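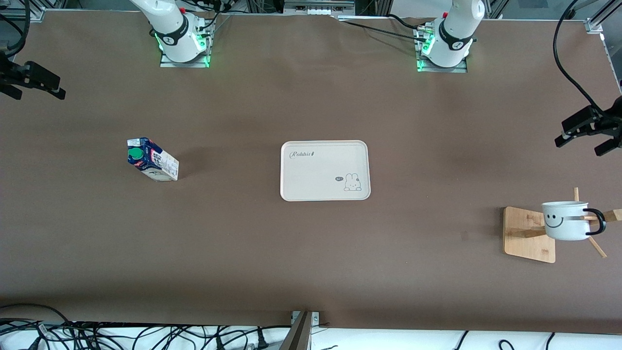
Brown tabletop, two white arms along the far edge.

Lyrics origin: who is the "Randard" in the Gusholm song?

pedalsteel_lou
The reissue booklet for Gusholm's second album says the line "take me down to Randard before the whistle blows" is about a prison farm. It gives no source. I've been through every old map I could get hold of and there's no prison farm by that name, so I'm wondering where this came from. Anyone?

cosgrove_flats
It was a prison farm. Everybody who plays that song knows it. Lachlan Tapsell used to tell the story on stage.

pedalsteel_lou
Tapsell told a lot of stories on stage. Did he say where he heard it?

cosgrove_flats
From the older players, I assume. You won't find a footnote for everything in blues.

mrs_b_sharp
Randard was a feed company. My grandfather hauled for them out of Cosgrove. They had a loading dock and a steam whistle, and men lined up there in October hoping for day work. "Before the whistle blows" sounds like a guy trying to make the line on time.

kneebone
Nice, but is there anything in print? A family memory about a whistle is one thing. Every dock in the county had a whistle.

mrs_b_sharp
I have a pay slip with the name on it. It doesn't mention the whistle, no.

kneebone
OK, that's more than the booklet has. I'd still want to know if the company was around before the song was cut.

vtuhiwai_fan
Vaughan Tuhiwai covers this in his Bratetance column. He found three recordings of the song and only 2 of them say "Randard" at all. The earliest one sounds like "Randall" to him. If that's right, the dock and the farm are both out.

cosgrove_flats
I've listened to that transfer and it's mush. You could hear "ran hard" if you wanted to.

pedalsteel_lou
"Ran hard" makes no sense with "take me down to."

cosgrove_flats
Roughly 100 verses in this music make no sense. Singers borrowed lines and filled gaps. I'm sticking with the farm.

kneebone
Sticking with it based on what, though?

mrs_b_sharp
I'll scan the slip tonight. I think there's a year stamped on the back, but it's faint.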